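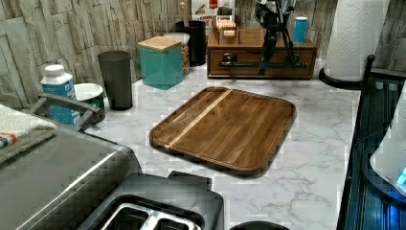

4. Set-up for counter trials (kitchen bench)

Read section 3 first if you havent calibrated the arm since the last software update. This section covers the counter only. Table-top and sink trials are in 5 and 6.

What you're measuring: whether the policy can find a clear work surface, place an item on it, and leave everything else on the counter alone. We call it the Nurnus protocol in the paper. Same steps here, just with the stuff we left out for page count.

4.1 Before you start

Laptop charged, Stutel controller on its own outlet. Not on the same strip as the toaster. Breaker went twice in November.

Checklist file open: counter_trials, latest version. Older versions have the wrong column order and the scoring script won't complain, it will just give you bad numbers.

Arm parked, e-stop within reach of whoever is running. If you can't touch it from where you're standing, move.

CAUTION: toaster and countertop oven get unplugged before any arm motion. Both. Check the plugs, not the lights.

4.2 Laying out the counter

1. Clear and wipe the counter. Dry it too. Wet marble gives reflections and the depth map gets holes.

2. Cutting board goes down flat near the middle. It's the target surface. Use the dark walnut one with the blond stripe running diagonally across it. The stripe matters - it's the only thing that tells the pose estimator which way round the board is. Plain boards come back flipped half the time.

3. Leave the board bare. Target item is added in 4.4, not now.

4. Back of the counter: clutter row. Containers, tumbler, teal canister, glass jar, utensil holder, then the wooden drawer box. Paper towels at the far right of the row. Lids on anything that has a lid.

5. Near edge: the black two-slice toaster, slots up. Oven to the left of it. Folded towel on top of the oven, that's part of the layout, don't tidy it away. Soft things on hard things is one of the cases we score.

6. Dish rack along the right side. Push it until it can't slide any more.

7. Step back and compare with the reference photo. Fix anything that's off by more than a hand width. Smaller than that is fine, we want some variation.

Note: keep the spoon in the utensil holder, handle up. Thin vertical objects are where the collision model is weakest and the results look better than they should if you leave it out.

Note: the wall behind is rough stone paneling, lots of texture. Good for tracking. If you run the same layout against a plain painted wall expect more drift, and log it as a separate site. Do not pool the two.

4.3 Calibration check

Short check only, full calibration is 3.2.

1. Power the controller, wait for the steady tone.

2. Run check_view. The overlay should draw a box round the cutting board, outer edge of the wood. If it locks on to the juice groove instead, the box will be slightly small all the way round. Easy to miss. Zoom in.

3. If it's on the groove, change the light and run again. Blinds half down usually does it. Don't edit the threshold by hand, Zbigniew Krawczyk spent a whole Thursday working out why one site had better scores than the others and that was why.

4. Jog the arm to each corner of the board, hover height, no contact. Error over 2 mm at any corner, go back to 3.2.

5. Save the check. The file name is made for you. Leave it alone.

4.4 Running a block

One block is 40 trials. Don't split a block over two days. If you have to stop, throw it out and start over.

1. Load the policy. Baseline first, always, then the Grarnarcombe variant. Same layout for both.

2. Draw the next item card. Put the item where the card says.

3. Hands off the counter. Say "clear" out loud even if you're on your own.

4. Start the trial. Time limit is 30 seconds, script handles it.

5. When the arm parks, score before you touch anything. See 4.5.

6. Reset. Put moved things back against the reference photo, not from memory.

7. Next card.

CAUTION: never reach over the toaster side to reset while the arm is live. Go round. Park, wait for the tone, then reach.

Note: tall dark gray tumbler gets knocked more than anything else on the counter. Have a spare. Weighting it with water was tried and it's a bad idea near the controller.

4.5 Scoring

Three outcomes, one per trial.

Placed - item is on the board, fully inside the groove, and nothing else was moved.
Placed with contact - item is on the board but something in the clutter row or near edge shifted. Write down what.
Miss - everything else, including time-outs.

Item sitting half on the groove is a miss. We argued over this one. Ostrowski scoring counted it as placed, so if you are comparing against those older tables you need to rescore from video.

If you aren't sure, mark it U and have a second person look at the recording. Do not ask the person who trained the policy.

4.6 What you should see

From our own runs, 332 trials kept after exclusions: most of the misses were on the near side of the board, arm coming in low over the toaster and stopping early. The variant does better there. It doesn't do better on the thin objects, both policies clip the spoon, and we don't have a fix yet. Depth seems to be the problem and not planning, but we haven't run the test that would settle it.

Glass jar gives odd readings. Contents get picked up, the glass doesn't always. Planned path can run closer than it ought to. Log near passes in the comment column even when there's no contact.

If your baseline comes out a lot higher than ours, check in this order: spoon in place, towel on the oven, board stripe direction, light. Its nearly always the first two.

4.7 Shutting down

1. Park the arm. Controller off at the switch, then at the wall.

2. Copy the block folder to the shared drive. Check the file count matches before deleting the local copy.

3. Wipe the board and stand it up to dry. Leaving it flat on wet marble warps it, and a warped board fails the corner check next time.

4. Initial the sheet. Put down anything that broke.

Next: section 5, table-top trials.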